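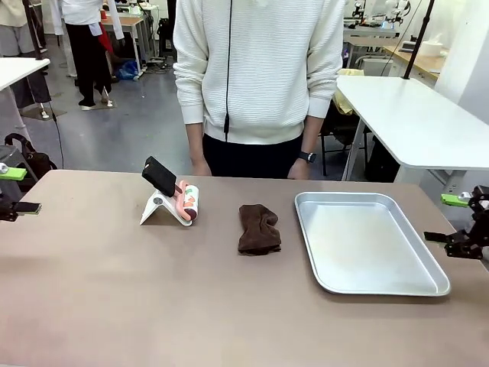

实验记录　双臂工位夹爪对比
日期：2025/9/30
记录人：Da-eun Jang
相关条目：五月Raptis夹爪验收记录；Waltholm工位标定说明第二版

一、目的

本条记录Waltholm双臂工位上两种夹爪指面的对比试验。被比较的为Asier指面（原配硬质指面，刻有细纹）与Bolerel指面（软质衬垫，可更换）。夹爪本体为Raptis连杆式，左右两臂同型，试验期间本体不更换，只更换指面。控制器参数沿用五月验收时的设置，闭合速度与保持电流均未改动。

五月验收时只用了标准方块和圆柱，当时已在记录中注明，该结果不足以判断日用物品的抓取表现。本次即补做此项，并为后续遥操作采集确定默认指面。

二、工位与物品

桌面为哑光灰褐色。两臂自左右两侧伸入，待机时夹爪略高于桌面，右侧钳口朝内。夹爪上方的连接件为亮绿色，左右一致，便于在录像中区分连接件与黑色的夹爪本体。

物品自左至右大致排成一行，次序如下：

白色折叠支架，上面斜靠一台黑色矩形设备；
粘毛滚筒，粉色手柄，白色粘纸上有小图案，侧放，手柄弯向支架一侧；
深棕色布，折叠后放在桌子中部，中间略收窄；
浅铝盘，圆角，边缘凸起，盘内不放物品，长边与桌子前沿平行。

上述摆位作为本次试验的起始摆位。每轮开始前由操作员在桌后复位，复位后双手离开桌面上方区域，再由控制端发出使能。下文所称“左”“右”，均以固定相机画面为准，与操作员自身的左右相反。五月的记录在这一点上写法不统一，查阅时请注意。

三、方法

每种指面对四件物品各做45次抓取，左右臂按物品位置分工：支架上的设备与滚筒由左臂负责，铝盘由右臂负责，布由两臂轮流。抓取后抬升，保持6秒，再放回起始位置附近。保持期间掉落、明显滑移或带动相邻物品者，均记为失败。

失败分三类登记：

甲类，未夹住，即钳口闭合后物品未离开桌面；
乙类，夹住后滑脱；
丙类，夹住但姿态改变过大，无法按要求放回。

对姿态改变的判断由两人分别看录像后商定，意见不一致时按失败处理。此规则偏严，但两种指面一视同仁，不影响比较。

黑色设备一项只抓设备，不抓支架。支架若被带动，另在备注栏注明，并计入失败。

指面更换后须重新做零位，并空合三次确认两侧同时到位。更换顺序为先Asier后Bolerel，未做交叉。对此第六节另有说明。

四、观察

（一）黑色设备

Asier指面夹持设备两侧边时定位较准，闭合后设备与钳口之间几乎没有相对转动。问题出在接近阶段：硬质指面没有退让余量，左臂若略有横向偏差，指尖先碰到设备一侧，支架随之平移。这类失败集中在前半段，操作员放慢接近速度后有所减少。

Bolerel指面接触较缓和，带动支架的情况较少。但软垫受压后设备会绕夹持点缓慢下垂，抬升时尚可，保持到后半段倾角已明显改变，放回支架时容易搁不稳。丙类失败多由此而来。若只要求取出而不要求放回，Bolerel较优；若要求放回原倾角，则Asier较优。两种要求在任务说明中应分开写明。

（二）粘毛滚筒

滚筒侧放，可夹部位有两处，即手柄与滚筒体。先规定只夹手柄。手柄有弯曲，两种指面的接触面积都不大，Asier在此处表现为线接触，抬升时滚筒头部下坠，带动手柄在钳口内转动。Bolerel软垫能够部分贴合弯曲处，转动较少。

另试夹滚筒体若干次，不计入统计。Asier可以夹住并顺利松开。Bolerel松开时出现粘附，软垫被粘纸带住，钳口张开后滚筒仍附在一侧指面上，须人工取下。此后软垫表面留有少量纸屑，以无尘布擦拭后继续使用。凡涉及粘性表面的任务，不宜使用Bolerel指面，建议在指面选用表中单列一条。

（三）布

布的抓取对指面差别最不敏感，差别主要来自下探深度。下探不足时两种指面都只夹到表层，抬升后布面展开，折叠形状不能保持，按丙类处理。下探到位时两者均可整体提起。

夹持位置以中间收窄处为宜，该处厚度集中，钳口能够合到合适的宽度。夹两端时另一端下垂，放回后须重新折叠，复位耗时较长。两臂轮流操作时，右臂的下探终点比左臂略高，同一指令下右臂更容易只夹到表层。初步判断为右臂标定偏差，与指面无关，已登记待查。

Asier指面的细纹偶尔勾住布面纤维，松开时有轻微拉扯，尚未造成失败。长期使用是否会起毛，本次无法判断。

（四）铝盘

铝盘较浅，只能夹凸起的边缘。Asier指面较薄，指尖能够伸到边缘下方，成功次数明显多于Bolerel。后者因衬垫厚度，指尖与桌面之间余量不足，经常先顶到盘沿外侧，把铝盘推开一段距离后才闭合，此时多半夹空，记甲类。

夹住以后情况相反。单侧夹持使铝盘另一侧下沉，Asier的硬接触在金属边缘上会出现小幅滑移，录音中可听到摩擦声；Bolerel则基本不滑。若能解决进入间隙的问题，软质指面用于铝盘仍有价值。

盘内反光对相机有影响。固定相机画面中盘底偏亮且不均匀，自动分割有时把亮区与盘沿分成两块，抓取点因此偏向盘内。该问题与夹爪无关，但会混入甲类失败。本次凡抓取点由分割结果给出且偏差明显者，均作废重做，不计入次数。

五、数据

本次共留存有效录像帧段2,292个，包括接近、闭合、抬升、保持与放回各阶段的切分。原始录像、关节数据与失败登记表存于工位目录，命名沿用五月的规则。作废轮次一并保留，单独归入子目录，不得与有效数据混放。

切分由脚本完成，人工抽查。抽查中发现闭合与抬升的分界在Bolerel组普遍偏早，原因是软垫压缩阶段电流上升较缓，脚本以电流阈值判断闭合，未到稳定即判为完成。已将该组改为以钳口宽度变化为准，并重新切分。Asier组未改。两组切分依据不同，后续若统计各阶段时长，须先统一标准再作比较，现有时长数据暂不引用。

控制端日志与录像之间存在固定延迟，对齐时以空合三次的动作为基准。有一轮漏做空合，该轮只保留录像，不参与对齐后的分析，成功与否仍按录像计入。

六、问题与限制

更换顺序未交叉。操作员在Asier组已熟悉四件物品的位置与接近角度，Bolerel组因此可能得益。支架平移次数的减少，有多少来自指面本身、有多少来自熟练程度，现有数据不能分开。补做时应先Bolerel后Asier，至少完成设备与滚筒两项。

操作员复位时站在桌后，位置与固定相机视野重叠。分割程序未把人体误作物品，但手部靠近桌子后沿时，黑色设备上缘的轮廓不稳定。已要求操作员在使能后再退半步。工位后方为公共工作区，时有人员走动，背景变化较多，训练时应考虑裁去桌面以外部分，或在说明中注明背景未受控制。

右臂下探偏高一事，在复查标定之前，不应以布的左右臂差别作任何结论。

保持电流未按指面分别调整。Bolerel软垫在现有电流下压缩量偏大，设备下垂或与此有关。本次为保持条件一致未作改动，下一次可单独做一组降低电流的试验，只测设备一项。

七、暂定结论

双臂工位默认指面暂用Asier。理由为铝盘一项差别最大，且粘性表面不能使用软质指面。抓取弯曲手柄或要求接触缓和的任务，可申请换用Bolerel，换后须在任务单上注明，并按第三节重做零位与空合。

左右臂混装（左臂Bolerel、右臂Asier）在本次物品布局下看来可行，因为右臂主要负责铝盘，左臂主要面对支架与手柄。但混装后双臂协同抓布时两侧接触特性不同，尚未试验，暂不列入默认配置。

以上结论仅适用于本次四件物品及现有控制参数。

八、待办

复查右臂标定，重点为末端高度，结果附于本条之后。
补做反序试验，物品摆位与本次一致。
向Bolerel指面供应方询问是否有薄型衬垫，厚度以能进入铝盘边缘下方为准。
修改切分脚本，两组统一使用钳口宽度判据，保留旧版输出备查。
更新指面选用表，增加粘性表面一条。
指面用后擦净，Asier与Bolerel分盒存放，盒上标明左右。

补记：当日收工前检查软垫，左臂一侧靠近指尖处有一道浅压痕，位置与夹持设备侧边时的接触处相符。静置后压痕变浅，未完全消失。该片暂不报废，反序试验前再检查一次，若压痕仍在，则更换新片，并在登记表中记明更换时的轮次。

Da-eun Jang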